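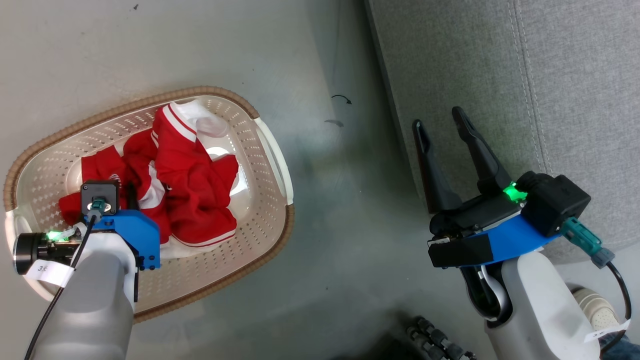
Speaker notes - Kultar group, Skillamstead robotics meetup
Tuesday, March 20, 2018

Slide 1. Leave it up while people sit down. Say hi, say the title once, move on. Talk is 18 minutes, questions after. Don't do the long intro again.

Basket pick. Left gripper is down on the red clothes, right one open and waiting out past the basket. Point at the right one. The whole talk is about what that second arm does while the first is busy.

Slide 2. The problem. Soft stuff in a pile. No clean edges, one sleeve looks like the next sleeve. We grab what's on top and half the time something else comes with it. Old method (Boros) was single arm, grab and lift, look, try again. Slow. Also drags the basket.

Ask the room who has tried cloth. Wait for hands. Really wait this time.

Slide 3. What we changed. Three stages.
Press - left arm goes down on the pile and stays there, light force.
Look - wrist camera plus head view, both, before anything closes.
Lift - close, come up slow, right arm moves in only if the load looks wrong.

Spend time on press. People always skip to lift. Pressing first flattens the top layer and the camera gets a much calmer picture. Found this by accident in July, a script hung with the arm down. Tell that story short!! one minute max.

Slide 4. How we collect. Person drives both arms, we record everything, policy trains on the recordings. Called Nekel internaly, sorry about the name. Tall rim baskets, short rim baskets, floor only for now. No tables yet. Somebody will ask about tables.

Same operator does no more than 20 runs in a row. After that they get sloppy and the model learns sloppy. Worth saying slowly.

Slide 5. Result. 94 percent of picks come up with one garment only. That's on clothes it trained with. Say that part out loud, don't let them find it in the small print. New clothes it's worse, table is in the backup slides, go there if asked.

Where it fails - thin socks, anything balled up inside something else, straps. Stripes turned out fine. I was sure stripes would be trouble, big contrast lines running over folds, but no. If anyone wants to know why, I don't have a good answer. Guess is the lines help it see which way the fabric runs. It's a guess.

Slide 6. Right arm ablation. Turn the right arm off completely, same policy retrained. Numbers drop, mostly on big items, jackets and towels. Small items hardly care. So the second arm earns its place on weight and length. Skip the bar chart if behind, just say it.

Time check here. If past 12 min, cut slide 7.

Slide 7. Cables. Quick one. Every wrist has a connector and a cable going back down the arm, and cable drag changes the force reading when the arm is stretched out. We spent up to a month blaming the controller. Fix is dumb: more slack, and re-zero before each press. Put the re-zero in your loop even if you don't think you need it.

Slide 8. Next. Tables. Two baskets, sort by color. Folding is NOT next, please don't promise folding like last time.

Data question will come up. Yes we want to share it, no date. Don't give a date.

Backup slides
- new clothes table
- force curves, the good ones, not the ones with teh wrong axis
- operator agreement form
- gripper mount drawings, can send files to anyone who writes

Bring own adapter. Clicker is in the gray bag. Play the clip on slide 3 with sound off.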